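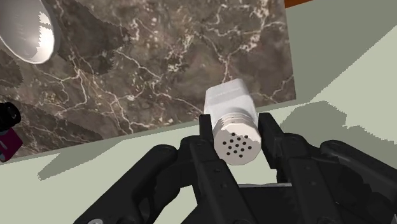 White salt shaker.

Going to small claims? Kitchen table tips

Quick ones this month, got a pile of mail about the court column so here goes. None of it is legal advice, ask the clerk.

One box. Shoe box, whatever. Everything to do with the case goes in it. Receipts, envelopes, the card the contractor left in the door. Don't sort yet.

Keep the envelopes. Postmark matters more than you'd think. Staple to the letter, top left.

Thermal reciepts fade. Copy them the day you get them, both sides, write the store and amount on the copy in pencil. My Lernaro hardware slip from June was blank by fall. Don't laminate, the heat turns the whole thing black. Ask Walter Paucar, he did his with an iron.

Timeline on one sheet. Date, what happened, who was there. Short. "Paid deposit, 1000, check." "Called, no answer." The judge will look at one sheet. Will not look at nine.

Photos of the damage – print them. Don't count on handing over your phone. Put a ruler or a tape measure in the shot for cracks and stains. Write the date on the back with a soft pen so it doesn't come through.

Three sets of everything. You, them, the judge. Colored tabs if you have them, masking tape folded over if you dont. Number the pages at the bottom.

Texts: screenshot with the name and date showing, print two to a page. Any smaller and you can't read them without your glasses.

Add it up twice. Kerttu Saarinen wrote in that she asked for 2445 on her form and her receipts came to 74 more. Too late to change it that morning. She got the 2445. Still sore.

Filing fee – ask before you go and ask how they take it. Mine wouldn't take a card. Keep the fee receipt, goes in the box, you can ask for it back if you win.

Practice out loud. Set the oven timer, two minutes. What you paid for, what you got, what you want. Then stop talking.

Clothes out the night before. Clean shirt, no keys on a chain, nothing that sets off the metal detector. Pocketknife stays home!! Brayan Ospina had to walk his back to the car and very nearly missed his name.

Get there early. Some 60 minutes if you don't know the parking. Bring a sandwich, eat it outside.

Afterward keep the box. Winning isn't the same as getting paid, and you'll want those papers when you go back to collect.

Next time: getting candle wax off a tablecloth, and Arnulfo Benavides on sticky drawers.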